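Plellik Lap Timing Set
Set-up Guide for Clubs and Schools
Revision of 25 Sep 2024

Section 4. Setting up for track races

4.1 Before you begin

The present section explains how to prepare the Plellik set for races on an outdoor or indoor track. For cross-country and road races please read Section 5, where the mats are laid in a different manner.

You will need:
the Berik base unit with its power adapter
two timing mats and the mat cables
the ankle chips, already charged
the start sensor
a computer or tablet with the Plellik software installed
the start list of the meeting

It is recommended that two persons do the set-up together. One person works at the finish line and the other one remains at the timing table.

Note: The software must be the same version on all devices. If one device is older, the base unit will show the message VERSION and will not accept the start list.

4.2 Laying the mats

1. Sweep the track surface at the finish line. Small stones under the mat can damage the antenna.
2. Unroll the first mat across the lanes, with the arrow pointing in the running direction. The front edge of the mat must lie behind the finish line and may not cover it.
3. Unroll the second mat behind the first one. Leave a gap of one hand between them.
4. Fix all edges with the tape from the set. Do not use nails or pins, also not on a grass track.
5. Bring both cables to the inside of the track and connect them to the sockets A and B of the base unit. The first mat is always A.

Caution: Never fold a mat. A mat that was folded once can look perfect and still miss chips in the middle lanes. Always roll it, with the printed side out.

4.3 Starting the base unit

1. Put the base unit on a firm table, under a roof or a tent, at least two metres from any metal fence.
2. Connect the power adapter and press the grey button until you hear one short tone.
3. Wait until the display shows READY. On a cold morning in November this can take longer than usual. Please do not press the button a second time during the waiting.
4. Hold one chip over mat A and then over mat B. After each mat you should hear a tone. If there is no tone, see 4.7.

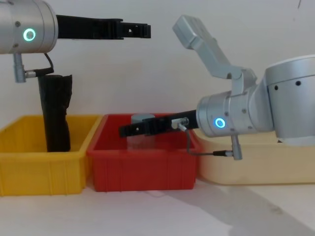
5. Set the clock. The base unit takes the time from the connected computer, so check first that the computer itself is right. A wrong clock does not change the running times, but it changes the hour printed on the result sheet, and parents will ask about it.
6. Lock the keys by holding the arrow button for three seconds. A small key sign appears in the corner of the display.

4.4 Entering the races

1. Open the software and choose New meeting.
2. Import the start list. The columns must be in the order bib, family name, given name, club, year of birth.
3. For every race choose the distance. The short programme has 600 m, and the long programme has 3000 m. Other distances can be typed by hand.
4. Enter the length of your track. The software then counts the laps alone. For tracks with a separate start line, enter also the length of the first part lap.
5. Check the number of athletes. One race can have up to 21 athletes. A bigger field must be divided into two races, also when they run at the same time of day one after the other.
6. Press Save and then Send to unit.

Note: Letters with accents, as in the club name Mészáros, are imported correctly only if the file was saved as UTF-8. Otherwise you will see question marks in the names. Correct it in the file and import again; names corrected in the software are lost at the next import.

4.5 Giving out the chips

1. Assign the chips in the order of the bib numbers. Read the chip number aloud and let the second person confirm it on the screen.
2. The chip is worn on the left ankle, above the shoe, with the logo to the outside.
3. The strap should be firm but not tight. One finger must fit under it.
4. If an athlete changes the race, release the chip first with the button Free chip. After that it can be assigned again.
5. After the race collect all chips before the athletes leave the finish area.

Keep the used chips away from the mats. A box of chips standing beside the line will be read again and again, and the result list becomes very long.
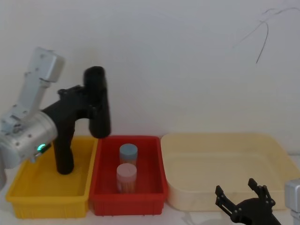
Figure 4-2. Yellow bin and red bin on the table.

4.6 Test run

Do one test run before the first race, with one athlete or helper.

1. Start the test race with the start sensor.
2. Let the helper run over both mats at normal speed, then walk over them.
3. Compare the two times on the screen with a hand stopwatch.
4. Delete the test race. If it stays in the list, it will be printed with the results.

4.7 If something does not work

No tone at mat A or B: Check that the plug is pressed in completely. Change the two cables with each other. If the fault moves to the other mat, the cable is broken.

Display shows LOW: The internal battery is nearly empty. The unit continues for 12 minutes. Connect the adapter and do not start a new race in this time.

One lap is missing for one athlete: Open the race, choose the athlete and press Add lap. The added lap is printed with a star.

Start sensor does not react: Hold it closer to the starter and set the sensitivity to High. In strong wind use the hand start in the software.

If the fault remains, write down the message on the display and the serial number, and contact the service office in Plinville. Please do not open the base unit, as the warranty ends with it.

Continue with Section 5, Cross-country and road races.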